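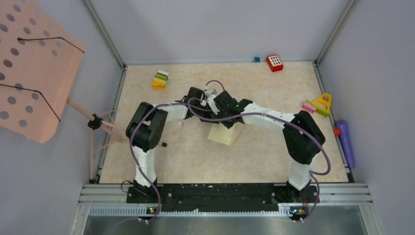 Wanda Rosenthal says the toy bricks are what new sorters ask her about first, and that no experience with them is needed.

**Toy Sorters (part-time), Stamero, Dallcombe**

Stamero seeks two sorters for its toy brick room. Duties include grouping loose bricks by color and size, stacking matched pieces and clearing the mats after each session. Shifts last three hours - evenings are available.

Applications should be addressed to Innes Imrie by 2026-07-01.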